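Comparer deux pinces : protocole Urholm

Avant tout essai, fixez la pince au poignet, puis réglez la course des doigts dans le contrôleur Boser.

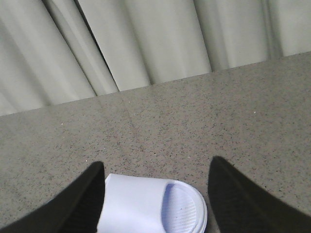
L'approche s'effectue à vitesse réduite, pince ouverte. Amenez les pointes de part et d'autre de l'objet, ici une sandale blanche, en conservant un léger jour entre chaque doigt et le bord. Fermez, puis consignez l'effort.

Répétez l'essai 3 fois par pince. Les relevés sont transmis à Müzeyyen Akgül.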